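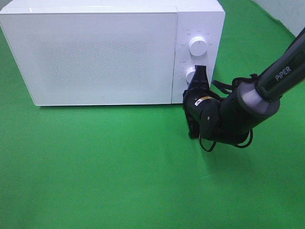 Is a two-dial microwave enough for a shared office kitchen?

For reheating lunches and warming drinks, a two-dial model meets the needs of most offices. Sites where staff regularly cook from raw should look at a larger oven with set programs.

## Scope of this review

The Facilities Office at Driltness reviewed the Zarnix countertop microwave over 6 weeks, beginning in July. The unit was placed in the second-floor kitchen, which serves 80 staff across three departments. Kwabena Akolgo, Facilities Coordinator, kept the log and collected written remarks from users.

## Controls

Staff needed no instruction. One dial sets the power and the other sets the time, and the printed guide stayed in its drawer for the length of the review. The main complaint concerns short heating times. Anything under one minute is difficult to set with accuracy, and several users reported overheated milk. The Gerico model on the first floor has a keypad and does better in this respect, although new employees ask for help with it more often.

## Cleaning

The kitchen rota calls for a daily wipe and a full clean at the end of each week. The glass plate lifts out and may be washed by hand with dish soap. The roller ring should be washed at the same time, as crumbs collect under it and cause the plate to drag. Users are asked to cover soups and sauces.

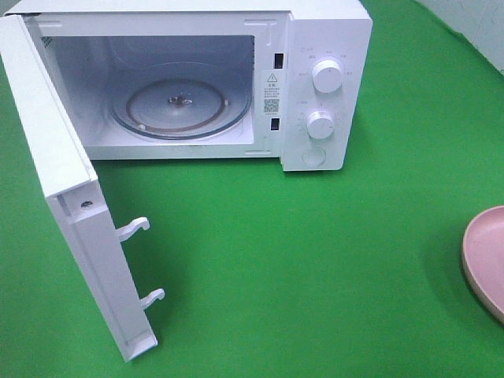 ## Noise and placement

The log contains 19 remarks on noise, most of them about the bell. It cannot be turned off, and it carries into the meeting room next door. Departments with open seating close to the kitchen should take this into account.

## Recommendation

The Zarnix is approved for kitchens used mainly for reheating. It is not approved for the Osei Building, where evening staff prepare full meals. Requests for a unit should be sent to Mr. Akolgo with the kitchen number and the name of the department to be charged.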